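Tidmont Tabletop Practice

The Tidmont Tabletop Practice, usually shortened to the Tidmont practice or just "the practice," is a set of working rules for recording robot arms as they handle small household objects on a table. It grew out of a habit sheet taped up in a workshop at Niltdale, and over the years it has been taken up, with a good deal of friendly grumbling, by teaching labs and small companies that wanted their recordings to be useful to one another. The current edition is dated 2 Jul 2020.

Background

The first sheet dealt almost entirely with safety, and much of that wording survives (the rule about keeping long sleeves and lanyards away from a powered arm is still printed in capitals). The rest came along when the Niltdale group began trading recordings with a team at Woladton and found, to everyone's dismay, that the two sites meant quite different things by simple words such as "in," "on" and "done." A shared glossary was drawn up that September, and it remains the part of the practice that newcomers are asked to read first.

Table and objects

The practice asks for a plain, steady surface, wiped down at the start of each session, and for objects that are easy to tell apart by color or shape. Soft items are preferred for beginners, and no single object may weigh more than 500 grams. Containers should be open at the top and shallow enough that a wrist camera can see the floor of them during an approach. Baskets, trays and low bowls all qualify.

An object counts as "in" a container only when it rests inside the rim and the fingers have let go of it. Anything on the tabletop is "out," however close it may be, and is written down by color and kind, so that a note might read "blue cube in, green ball in, red cube out." Woven containers are welcome, though the practice kindly reminds operators to watch the fingertips near the weave, where they can snag.

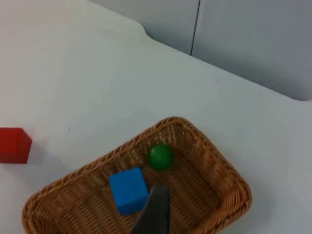 Speed and supervision

One person stays within reach of the stop button whenever the arm has power, and that person does nothing else. Speed is held to 50 millimeters per second inside a container and may rise to 70 over open table. If a finger presses on a rim or on the table itself, the operator stops, backs the arm straight up and starts the attempt again under a new number.

Record keeping

Failed attempts are kept along with the good ones and marked plainly. A full set under the practice is 3000 attempts, with the layout of objects changed between them by hand. Notes are written in everyday words, and a correction is added beneath the original line, which stays readable.

Reception

The El Ouafi edition, prepared for classroom use, leaves out the chapter on set sizes and adds a very pleasant section on teaching pairs of students to trade places at the controls. Some users have found the speed limits too cautious for modern arms, and the Woladton team has long argued that a container's rim deserves a definition of its own. The question is still open, and the glossary carries a short note saying so.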